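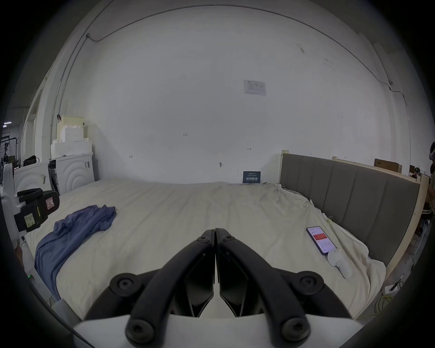 By Ewa Stępień | Features desk, Udcombe
Print this article | E-mail this article

The bed gets made, then it gets unmade, then it gets made again, and by four in the afternoon I've lost all feeling for what a tidy bed even looks like. I've spent my working life writing about machines, and I'd never before been asked to be one. But there I was in April with a gripper in my hand, two fat black fingers on a white body, picking up a blue cloth for the ninth time before lunch.

The people at Drestis call this collecting. They want a robot that can clear up a bedroom, and the way they've chosen to teach it is to have people do the job first, holding the same sort of fingers the robot will have, with a camera riding along on the tool. Every go is an example. You start with the fingers closed, you do your bit of tidying, you close them again and stop. Then you mess everything up and have another go!

I'd pictured a laboratory. What I got was a big bed with a cream sheet, a grey padded headboard in a pale wooden surround, and foam packing blocks stacked on the cabinet. The mess on the bed is the sort you'd find on anybody's: the cloth bunched up on one side and trailing over the edge, a phone with its screen lit, a little white earbud case, a thin white cable wandering off across the sheet.

The cable is a horror. I want that on record. The cloth is forgiving, because wherever you pinch it you come up with a handful of cloth, and the phone just needs a bit of nerve (you slide one finger under the edge and hope). The earbud case is rounded and shiny and shoots away if you squeeze too high. But the cable lies flat, and the fingers close over the top of it and come up with nothing, or with a great pleat of bedsheet, and you stand there opening and shutting your hand like a crab.

My first instinct was to bin those attempts. I was told very firmly to leave them in and mark them as misses. The learning software, which is called Closik, gets something out of seeing a fumble followed by a second try, and a robot that has only ever watched perfect grabs has no idea what to do after a bad one. So my crab impressions are in there for good. Sorry, robot.

When I arrived the team had 1321 examples of this one bedroom job. The target is 3868, a number I asked about twice and never got to the bottom of. It has something to do with splitting the work between layouts, and somebody drew me a grid, and I nodded. A good collector gets through 60 in a shift. I didn't get anywhere near that, and my wrist was complaining well before the tea break.

What surprised me most was how much fuss is made over the untidying. You can't just drop the cloth where you picked it up. It has to land differently each time, sometimes folded over on itself, sometimes half off the mattress, and the phone has to move and turn as well. People are terrible at being random, me included. By mid-morning I'd been putting the earbud case just below the phone again and again without noticing, and I had to be told to mix it up.

You also have to slow down. My normal tidying is a sort of swoop, and a swoop is no use to anyone, with the picture smeared and the fingers shut before the software can tell what they were aiming at. By the end I was moving as if the room were full of treacle, and I carried on like that at home, lifting the kettle with enormous care.

Will it work? I asked to see the robot have a go and was told to come back once the rest of the examples are in. The early version, trained on a smaller pile, is fine with cloth and hopeless with cables, so at least we have that in common. I've said I'll go back for another shift before then, and I've asked for the layouts without the cable.

Print this article | E-mail this article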